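We use cookies to remember your list settings. Accept | Manage

Fairweather Small Table List – message archive
Posted by Yolandi Oosthuizen, Friday, 7:40 pm

Subject: Re: Colours for the autumn table (was: too much beige)

Hi Anwara, hi all,

What a good question to come home to! I've been wanting to talk colour on this list for months. Picture first, then I'll go through your message bit by bit.
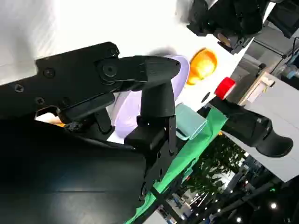

YOUR QUESTION

On Friday, Anwara Begum wrote:

> Hello everyone. I've taken over the activity table at the Eltley
> neighbourhood house and I'm after advice. We have a plain white
> table, a cupboard full of odds and ends, and a group that ranges
> from toddlers to a couple of grandparents who come for the tea
> and stay for the sorting. Everything I put out looks washed out.
> I tried a beige runner and it was worse. Do I need to buy a
> proper set of something? Ashraful says the Bokeno catalogue has
> matching bowls and cloths but it's $384 for the lot and we don't
> have that. Also, how do you stop small things rolling off?
>
> Anwara

WHAT I'D DO WITH A WHITE TABLE

Please keep your $384! A white table is the best thing you could have been handed. It's boring to look at by itself, I know, but put one strong colour on it and the whole room wakes up. I'm mad for a bright green cloth. Green seems to get along with everything you set near it, and you don't have to lay it square or iron it. I quite like a cloth with its folds left in – the light catches along the creases and little hands want to grab it, so you've got your first activity before anyone has sat down.

Then one pale thing. My favourite at the moment is a shallow lavender bowl. I used to think pastels would vanish on white, and some do (I had a lemon dish that might as well have been invisible), but lavender holds its own, particularly once there's orange close by. Something orange and glossy next to soft purple is one of those pairings I could look at all afternoon. Then a dab of red, and keep it small. A red cap is plenty. If the red gets any bigger it takes over and people stop noticing the rest.

The last piece is something the light can get into. A see-through block in a pale teal is lovely on the green, and it's a colour you'd think would get lost there. Try it near the window and then try it again under the ceiling light. Austra Šimkus brought a tub of coloured see-through bits to our April session and we had grown adults holding them up to the fluorescent tube for the better part of an hour.

So, Anwara, before you buy a thing, empty that cupboard onto the floor and sort it by colour. I'd bet you've already got most of what you need.

ABOUT THINGS ROLLING OFF

The cloth is your friend again. Scrunch it up a bit and it makes little valleys, and anything roundish will usually settle in one. Flat-sided pieces can go straight on the table. For the really determined rollers I use a shallow bowl, and I do mean shallow – with a deep one the small children can't see what's inside and tip it over to find out, and then you're under the table with a torch.

With your toddlers coming, do check the size of everything. Caps and small blocks are strictly for the older end of our group, and I pack them away in a lidded tin before the little ones arrive. For the under-threes I stick to the cloth, a big bowl and large soft things to drop into it. They are perfectly happy with that.

HOW MUCH TO PUT OUT

Less than you think! When I started I'd cover every inch, and people would wander up, look overwhelmed and go back to the biscuits. These days I put out 6 pieces for a pair sharing and 12 if there's a crowd, and the rest stays in the cupboard until someone asks. Leave a good stretch of white showing as well. People need somewhere to put a thing down while they're deciding.

A few activities that have gone well on our table:

- Move the cloth, keep the objects. Same pieces, cloth in a new spot, and everyone argues about whether it's better.
- Which two belong together? No right answer. Your grandparents will be brilliant at this one.
- Cover and remember. Pull the green cloth over 3 things, take one away, guess which. Selvaraj Sultana's lot at Flidetard play this every week and they're ruthless.
- Pack-up by colour. It gets the tidying done and feels like part of the game.

ON WASHING

Cloths go through a cold wash after each session, and I'd do a new bright green one by itself the first couple of times. Ask me about my formerly white tea towels. Bowls and blocks get warm soapy water and a proper dry, as the see-through ones look cloudy if you leave drips on them.

Do write back and tell us what was in the cupboard, Anwara, I'm dying to know. And if anyone has a spare cloth in a good strong colour (not beige!), I'm driving out Eltley way next week and can drop it off.

Cheers,
Yolandi

Last updated: April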